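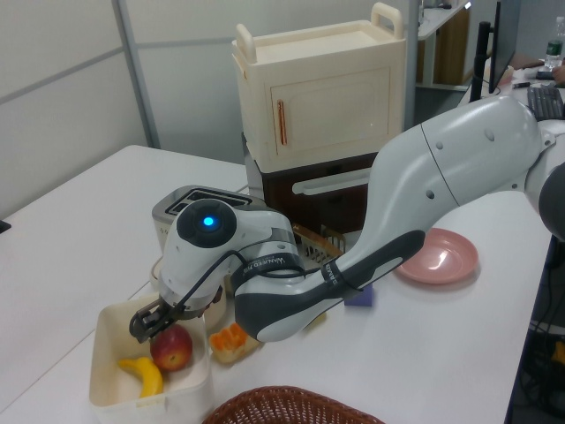 The revised guidance on storing fresh fruit at pickup sites takes effect in July and applies to all 49 sites in the Orness network. It replaces the storage page of the current site handbook. The main change concerns mixed storage. An apple and a banana in the same open bin, as shown, are acceptable during pickup hours, but fruit of these two kinds is to be held separately overnight. Apples give off ethylene as they ripen, and bananas held close to them will soften and spot sooner than bananas held apart.

Home Lists Archive Handbook Search Log in

July
Posted by the Orness Produce Office to site-coordinators

Re: Separate bins for apples and bananas

Dear coordinators,

Thank you for the replies received to the draft. The Produce Office has read all of them. The message from the Kozan site is quoted here with permission, as it raises points that several other sites also raised.

> The Kozan site supports the change in principle. We serve 402 households and
> receive most of our fruit the afternoon before pickup, so it stays with us
> for one night at least. We have lost bananas this way and would be glad to
> lose fewer.
>
> Our concern is space. The storeroom has one set of shelves and no second
> room. If "separate" means separate rooms, we cannot comply. If it means
> separate bins, we can, but we would need more bins than we now have.
>
> We would also like to know whether pears and avocados are covered. The draft
> mentions them once in the introduction and not again.
>
> Coordinator, Kozan site

On the first point, separate rooms are not required. The final text asks for separate bins, placed on different shelves where shelves are available. Bins should be left uncovered so that air can move through them. Where a site has only one shelf, apples should be placed at one end and bananas at the other, with vegetables that do not react strongly to ethylene, such as onions or beets, in between. Leafy greens and broccoli should not be used for this purpose. They yellow quickly near ripening fruit and belong in the cooler.

On the matter of bins, the office has 136 in stock and will send them to sites on request. Sites that receive fruit the day before pickup will be served first. Please write to the office with the number needed and the name of the site. Requests made through the delivery drivers cannot be recorded and may be missed.
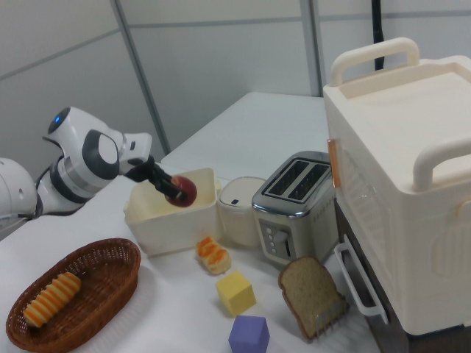 Pears and avocados are now covered in full. Both give off ethylene once they begin to ripen, and both should be stored with the apples. Hard, unripe avocados may be kept with the apples if the site wishes them to be ready sooner. Citrus fruit may be placed with either group. Melons should be treated as apples until they are cut, and cut melon must be refrigerated in all cases.

Two sites, Plelora and Ziretti, asked that the guidance address bruised fruit. The new wording is as follows: fruit with a bruise smaller than a coin may be offered the same day; fruit with broken skin is to be removed on arrival and placed in the compost container. A damaged apple left among sound ones tends to speed the ripening of the others, so checks should be made when the delivery is unpacked and again at closing.

Bins should be washed with warm water and dish soap after every pickup and dried fully before they are filled. Sites are asked not to line them with newspaper, which holds moisture against the fruit. 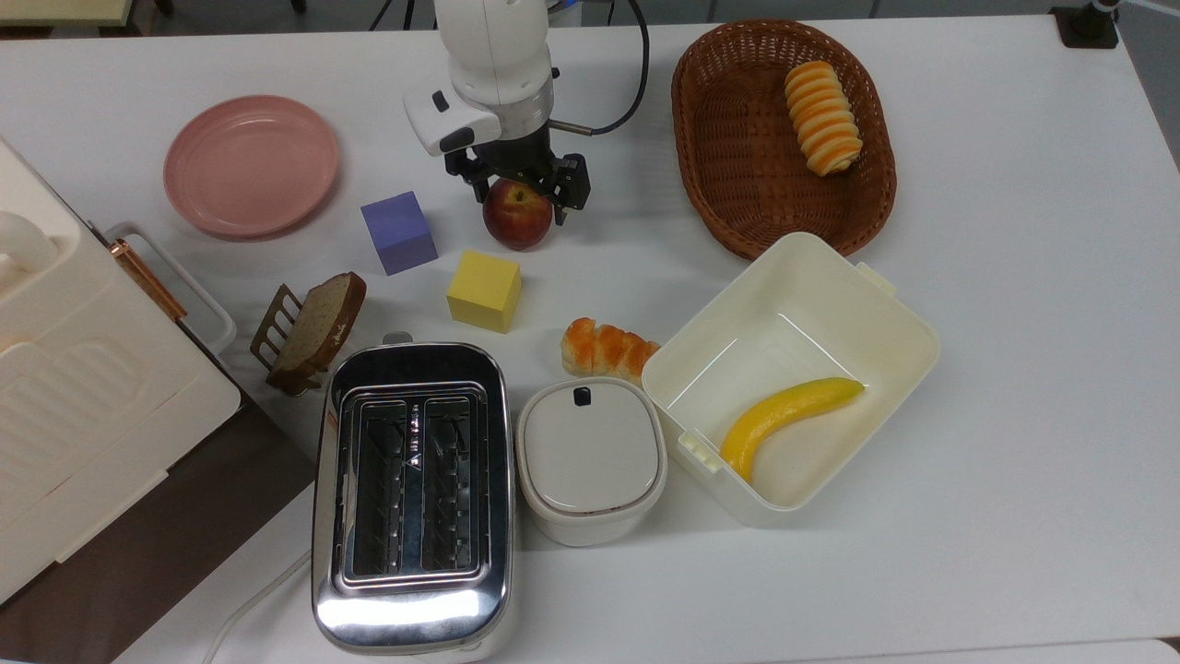 May a site store bananas in the cooler overnight to keep them away from the apples?

Ripe bananas may go in the cooler for a single night, although the peel will darken. Green bananas should stay at room temperature, as they may not ripen properly after being chilled.

The printed storage sheet will be included with the first delivery of the month. Please post it inside the storeroom door and discard the earlier sheet, which can be recognized by the line permitting "mixed fruit bins." Sites that have translated the earlier sheet are asked to send the office a copy of the translation so that it can be brought up to date.

Further questions may be sent to this list.

Orness Produce Office

Recent in this list
Cooler temperature logs: new form
Re: Late deliveries at Ziretti
Compost collection, change of hours
Egg cartons wanted at Plelora
Re: Re: Potatoes and light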